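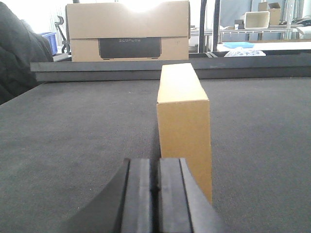
Plain carton, upright at a carpeted station.

Packing and Scanning Associate, Trotura site
Posted March 6, 2022

Osarine is hiring 7 associates for its small-parcel area. Start date is in April. Shifts are fixed.

Duties: take plain cartons from stock, fill, tuck the lid, scan, and place in the outbound shipping box. Cartons are handled one at a time. Target rate after training is 400 cartons per shift. Rejects are set aside and logged before the end of the shift.
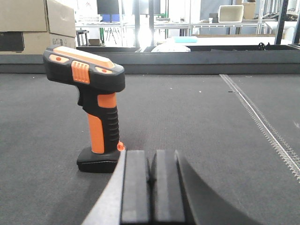
Osarine Hiring Desk, Warehouse Operations

Scanning is done with a handheld scanner, kept upright on its base between uses. Associates enter each carton in the Wallar stock system and match it against the pick list. Training covers the first 100 scans under supervision.

Requirements: able to stand for a full shift, basic computer skills, legible handwriting for log sheets. Prior warehouse work helps but is not required. Closed-toe shoes must be worn on the floor.
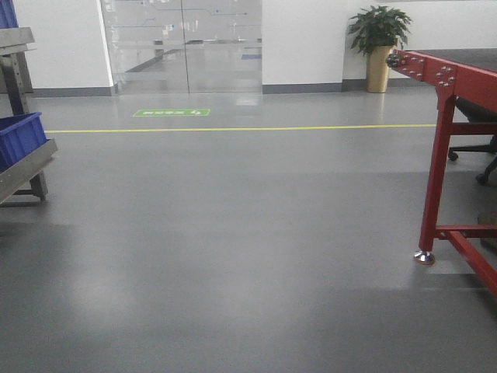
Glass doors and yellow floor line.

Apply in writing to the Michiels office. State shift preference and earliest start date.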